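Preguntas frecuentes: cierre en vacío de la pinza en Flolla

Última actualización: enero de 2022

Esta página reúne las consultas que hemos recibido sobre el fallo de cierre en vacío en el simulador Flolla con el controlador de pinza Grakska. Si su caso no aparece, escriba al equipo de soporte de Restrepo e incluya el registro completo de la ejecución.

¿En qué consiste el fallo?

El brazo baja hasta la mesa, la pinza se cierra sin ningún objeto entre los dedos y el controlador devuelve «agarre correcto». El programa sigue con el paso siguiente y lleva la pinza vacía hasta el punto de entrega. No aparece ningún aviso en la consola.

¿A qué versiones afecta?

A Grakska 6 y a Grakska 8, siempre que se usen con la escena de mesa de Flolla. La escena de estanterías no está afectada.

¿Cuál es la causa?

Son dos errores distintos que coinciden. El primero está en la transformación entre la cámara de muñeca y la base del robot: al cargar la escena de mesa se aplica dos veces el desplazamiento lateral y el brazo se coloca a un lado del objetivo. El segundo está en la comprobación de agarre, que solo miraba si los dedos habían terminado de moverse. No leía la fuerza de contacto.

¿Cómo sé si me está pasando a mí?

Guarde la vista de la cámara de muñeca en el momento previo al cierre. Con la transformación correcta, el objeto de destino queda entre los dos dedos. Con el error, entre ellos solo hay mesa y los objetos quedan desplazados hacia un margen. 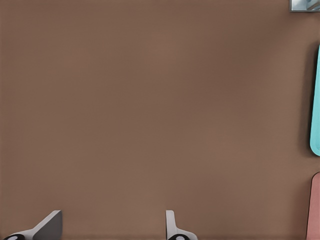

Vista en simulación: los dos dedos separados, sin objeto entre ellos, y las piezas turquesa y rosa en el margen derecho.

Compare también el campo de fuerza del registro. Si se mantiene a cero durante todo el cierre y el estado final es «agarre correcto», se trata de este fallo.

¿Puede ocurrir en un robot real?

La parte de la transformación, no: pertenece al cargador de escenas de Flolla. La comprobación de agarre sí es la misma en los dos entornos. En la célula de pruebas de Brorkthorpe, en junio, una pinza vacía se dio por cargada y el brazo entró en la zona de entrega a velocidad normal. No hubo heridos ni daños. Desde entonces, en esa célula no se ejecuta ningún programa nuevo con personas dentro del vallado.

¿Qué debo hacer mientras no actualice?

Desactive la confirmación automática de agarre en el archivo de configuración y fije una fuerza mínima de contacto. Nosotros usamos 18 N para piezas rígidas. Para piezas blandas hay que buscar el valor con pruebas propias. En un robot físico, limite además la velocidad al 50 % y compruebe la parada de emergencia antes de cada sesión.

¿Basta con recalibrar la cámara?

No. La calibración se sobrescribe al volver a cargar la escena.

¿Sirven los datos que ya he generado?

Los episodios con fuerza cero en el cierre deben descartarse o marcarse como fallidos. El resto se puede conservar. El script de revisión está en la carpeta de herramientas de Grakska y no modifica los archivos originales; escribe una lista aparte con los episodios dudosos.

¿Cuándo estará la corrección?

El cargador de escenas ya está corregido en la rama de mantenimiento. La nueva comprobación de agarre sigue en pruebas en Brorkthorpe y se publicará por separado.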